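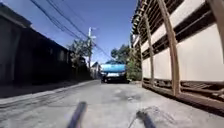

Home | Notebook | Samples | Stores | Contact
Print this page | E-mail this page

Aug 30, 2025

Lime mortar trials, Brendis batch.

Knocked the last seven prisms out of the moulds this morning. Two had chipped corners, both from the end of the mould where the release oil always goes on thin. The other five are clean and have gone on the rack with the earlier ones. Labels are in pencil this time, the marker bled into the lime on the last lot and we lost a set of numbers.

Mix was 1 to 3 by volume, Brendis putty with the Cokholm sharp sand, no pozzolan. The sand came in damp. I dried a tray of it overnight and weighed it before and after, and the loss was 104 g on a tray of 2,703 g. That is low enough to leave the volumes alone, but I have written it on the lid of the bin so we can check the next delivery against it.

Second mix was the same putty with the Jirkunley sand. It wanted more working before it came together and it dragged on the trowel. The grains are rounder and there is too much of one size. Passed a portion through the 600 micron sieve and most of it went straight through. I would not use it for bedding. It may do for the finish coat on the garden wall samples, where we want it fine anyway.

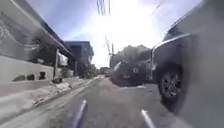

Shrinkage on the Jirkunley prisms is plain to see without the gauge. There is a gap down one long side of each mould that will take a fingernail. The Cokholm ones have hardly moved. I have not put figures down yet, the gauge needs a new battery and I would sooner measure both sets on the same day.

Curing: hessian over the top, sprayed morning and late afternoon. The shed has been very dry through August and the first batch went pale on the faces far too early. Snapped one of those and tried the indicator on the break. It stayed clear for a thin rim at the outside and went pink everywhere else, so the middle has not carbonated at all. The face was dusty and rubbed off on the thumb. I put that down to drying and not to the putty.

Test panel on the brick offcuts: pointed the left half with Cokholm, right half with Jirkunley. Beat both back with the churn brush once they were firm to the thumb. The left half took the brush well - the right half pulled out in two places at the perpends and I had to go back in. Leave it under the sheet and do not brush it again.

Ghanem still owe us the coarse grit. If it comes, keep it away from the Jirkunley bin, the bags look much the same.

To do
- battery for the gauge
- oil the mould ends properly
- wash the Jirkunley sand and try a small mix
- wet down the panel before locking up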